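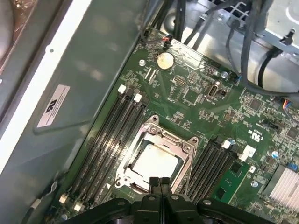

4. Why the old computer stays in the closet

4.1 What I asked, and who answered

I should say up front that I came to this question sideways. The larger project is about how households in Devano and Cellska decide what counts as trash, and I had planned to spend most of my time on furniture. Then I started visiting people, and it was computers, computers, computers. They were under beds, behind winter coats, in one case holding up a shelf of cookbooks. So I rewrote the questionnaire (my advisor was very patient) and mailed it to 927 households in the two towns. I got 643 back, a much better return than I had any right to expect, and then did 40 sit-down interviews with people who had ticked the box saying they'd be willing to talk.

The main question was a plain one: "Do you have a computer at home that you no longer use?" Of the people who wrote back, 55 percent said yes. I had a follow-up asking why, with a blank line in place of a list of reasons, and I'm very glad I left it blank. People filled the line, then the margin, then sometimes the back of the page!

4.2 "It still works, I think"

The answer I met most often, on paper and in kitchens, was some version of this one. The machine had been put away in working order, or close to it, and its owner felt that throwing out a working thing was wrong. Whether it would still start was another matter, and hardly any of the people I interviewed had tried. I've come to think of these as computers with a paused status. They aren't in use and they aren't garbage, and as long as the power button stays unpressed they can go on being neither.

Flor Condori, whose interview ran long past the hour we'd agreed on, put it better than I can. "If I plug it in and it's dead, then I have to do something about it," she told me. "If I don't plug it in, it's just a box I own." She had moved that box through three apartments.

I find this hard to square with the older writing on household hoarding, which tends to treat keeping as a failure to decide. Flor had decided. She'd picked a place for it, wrapped the cords and labeled them, and explained to her kids that it was not to be sat on.

4.3 Parts, pictures, and the fear of what's inside

The second group of answers had to do with the contents. A fair number of people meant the files: photos, tax returns, a dissertation, letters from a parent who had since died. But quite a few meant the hardware, and they talked about it with a kind of respect that surprised me. Somebody's cousin might want the memory. The processor had been expensive. There might be gold in it somewhere, mightn't there?

What interested me was how few of them had ever looked. The side panel worked as a real boundary, socially as well as physically, and people who happily took apart lawn mowers and sewing machines would not go past it. With the panel off there is a green board, a processor socket, and an expansion card or two (Figure 3), and yet several people lowered their voices when they talked about "going in there," as if it were surgery.

Figure 3. Interior of a desktop tower laid on its side, side panel removed.
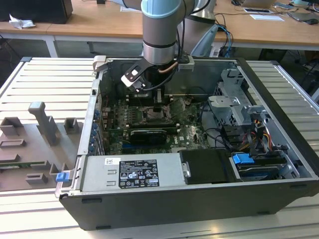

Myfanwy Hopkin was the big exception. She had run the front desk at Jomitz, a small repair shop on Huamán Street in Cellska, until it closed one December, and she told me that customers would regularly walk to the other end of the counter when a case was opened. Some of them asked her to call them back over once it was shut. She thought it had to do with price more than mystery — you don't want to be standing next to the most expensive thing in your house when somebody drops a screw into it.

I like her explanation, and I think it holds for the years when the machines were new. It does less well with a computer that has been in a closet for a decade and would sell for the cost of lunch. My own guess is that the caution outlives the price. People learned to be careful with the thing when it was worth a month's rent, and they were never given a moment to stop.

4.4 Where they thought it should go

I also asked what people would do with the computer if they had to get rid of it tomorrow. Most named a person before they named a place: a nephew, a neighbor, a friend who "does computers." The town drop-off site came up mainly in Devano, where it's on the way to the grocery store. In Cellska it's a separate trip, and people mentioned the trip a lot. I take up the matter of distance again in Section 5, along with the answers from households that had let a computer go and wished they hadn't.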